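Three grippers, one very patient computer

Tuesday, July 22, 2025

I have now spent nineteen evenings trying to get a robot to take apart an old desktop PC, a job my niece could finish before her cereal got soggy. In my defense, my niece does not have to be told where the table is.

The question for this round was grippers. Fatemeh Amini lent me two and I already owned one, so I had no more excuses. Same arm, same tower, same list of parts to grab: memory, drive latches, one loose cable if I was feeling brave.

First up was the Zuvetti, the expensive one. Lovely machining, nice smooth close, and fingers so wide that they block out the sun. It got hold of a drive latch on try 9 and then squeezed it like a stress ball. The force setting goes from 1 to 30 and as far as I can tell, everything above 4 is the same. 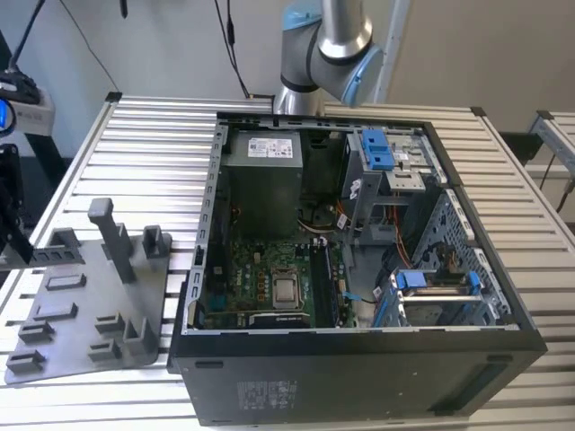 The patient, lid off, with the arm at the back and the fixture plate on the left.

The Otberg was next. Skinny fingers, rubber tips, a whining noise that made the dog leave. I loved it. It fits between the memory slots and the drive cages without rearranging the wiring, and the blue clips gave it something to hold on to. What it can't do is pull. Ask it for any real force and the tips slide off, very politely, and the controller reports a successful grasp.

Then my own gripper, a secondhand Abbasi with a serial number ending in 2267 and one finger slightly longer than the other. I've been meaning to file that down since February. It did better than the Zuvetti on the latches, which I have decided not to think about too hard, and worse than everything on cables.

The controller is still the Nindunar, and I still have to restart it whenever I change tools. The manual calls this "hot swapping."

For now the Otberg stays on. I've ordered grippier tips for it, and Fatemeh wants the Zuvetti back by the weekend anyway. If anybody has made one of these things pull a stubborn connector without lifting the entire computer off the table, my email is in the sidebar.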